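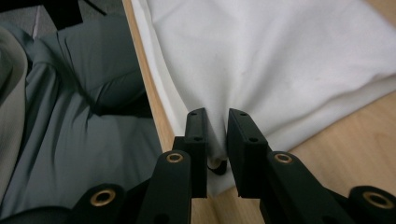
Re: Shrinkage on the Findonero cotton, second wash

I ran the second wash on the Findonero sheeting at the weekend and the numbers are worse along the warp than I had hoped. The test piece was cut with the grain, marked at 150 cm with a laundry pen and washed at 40 with no softener. It lost 5 cm in length. Width is within the error of my tape. Do not measure across a gathered part: white fabric pinched up into a fold, as on the table in the photo, takes up more length than you would think, and a tape laid over it tells you nothing. Smooth it flat and leave it for an hour before reading.

On 13 September 2024 a list member wrote:
> Has anyone washed the Findonero more than once before
> cutting? The Lullix page says pre-shrunk. I have enough
> for a pair of curtains with a finished drop of 140 and
> do not want to lose the hem. I was going to wash at 30
> and hope for the best. Would tumble drying get it over
> with sooner?

Pre-shrunk on the Lullix page refers to the dyed range, as far as I can tell. The white is sold as loomstate a little further down, in smaller type.

A wash at 30 will leave some shrinkage for later. Use the hottest wash the curtains will ever get, then line dry. I would not tumble it. My Kukow offcut went through the dryer in March and came out with creases that a steam iron did not shift.

For a finished drop of 140, add top and bottom turnings first, then divide by 0.96 and cut to that. Overlock or zigzag the raw ends before washing or you will lose more to fraying.

I still have a length of the Medeiros to test, same method. Results when the line is free.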